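Drying knitwear without ruining it

I don't believe most of what gets passed round about woollens. Vinegar in the rinse, a night in the freezer, hair conditioner – I tried them all in November and my jumpers came out much as they went in.

What does seem to matter is the drying. Hang a heavy knit by the shoulders and it grows. Roll it in a towel, press, unroll, then leave it flat.

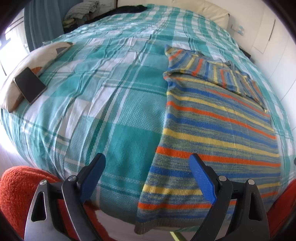 Folding

Shops sell plastic folding boards for 18 pounds. Save your money. Lay the knit out on the bed, bring in the sleeves, fold in half. Lambros Balaskas swears by rolling instead, but his drawers are deeper than mine.

Cedar balls are another one. They smell pleasant for 6 weeks, and I've yet to meet a moth that minded. Wash things before you put them away and check the seams.

As for bedspreads, the label usually says to wash them alone. I'd believe that one – a wet bedspread is enough for any machine. Shake it outdoors between washes.

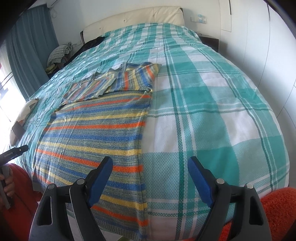
TRULTHORPE, Jan 2, 2021

Hedvika Šindelář writes to ask if bicarbonate of soda freshens a padded headboard. I doubt it does more than the vacuum you need to get it out again. Use the brush attachment and go gently at the buttons or dimples.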